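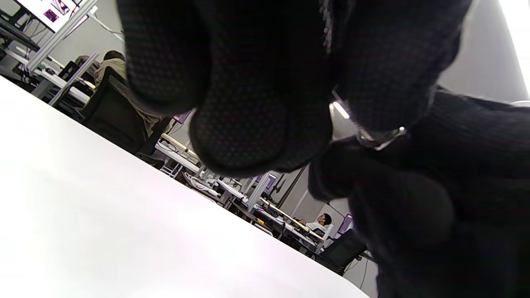

Gloves on, second row, Vovbridge.

The gloves came in a box of 31 pairs. Doina Omerović handed them out by size and had each of us sign for ours. They were black, with little raised dots all over, and I wore mine home by mistake on the first night.

Before February I packed valves. There were two benches of us at Dokmont, and you learned which valve was which by the weight. Then the Bravmont arms were ordered and we were told there would be no packing by hand after the summer. Anyone who wanted to stay could go over to Vovbridge and teach.

Teaching meant doing the job slowly. You picked up a part, turned it, set it down on the white table and picked it up again. If your wrist went crooked the screen rejected it and you did another. Rok Stojanovska, who was twenty-three and ran the room, called each one a take.

"How many do they need?" I asked him.

"Of this part? 3,261."

"And then?"

"Then the next part."

Damir wouldn't come. My brother had packed at Dokmont for longer than I had and he said he wasn't going to dig the hole and lie down in it. He took a job driving for Pavlović. On Sundays he asked me how my pupil was getting on, and our mother told him to leave it.

I didn't mind the work. It was warm and you could sit down. What I missed was talking. At the benches we had talked all day, and in that room people sat with their backs to each other and looked at screens. Kalliopi Vlachou had the desk across from mine. I had known her for eleven years and in the first month I mostly saw the back of her chair.

One afternoon Rok stopped at my table and played something back for me. It was an arm at the Dokmont site, packing the small brass valves. It lifted one, gave it a quarter turn and tapped it twice on the table before it went in the box.

"Why does it tap?" he said. "It's costing us time."

I knew why. You tap it to hear if the seat is loose. My aunt showed me that when I started, and I had stopped noticing I did it.

"Can it hear?" I asked.

"No."

"Then it needn't tap."

He wrote that down. The next morning there was a new sheet on the wall, and we did the brass valves over again, 137 of them before lunch, without the tap. I got the first few wrong. Kalliopi turned her chair round to watch me.

"Nermina," she said, "you're doing it again."

"I know I am," I said, and put the valve back and started the take over.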